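Storage notes: small tables

Items left on an occasional table should be stacked by footprint, with the widest at the bottom. A lidded box makes a stable base for light pieces such as artificial stems. Flat items go beside it, parallel to an edge.
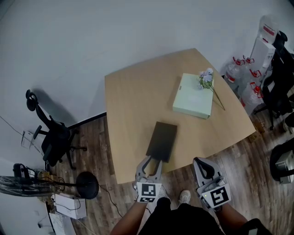 Long stems need more room than the box under them -- allow 10 inches past the lid. Cords stay off the walkway. Bjartur Brøndum will cover shelf spacing in the February issue.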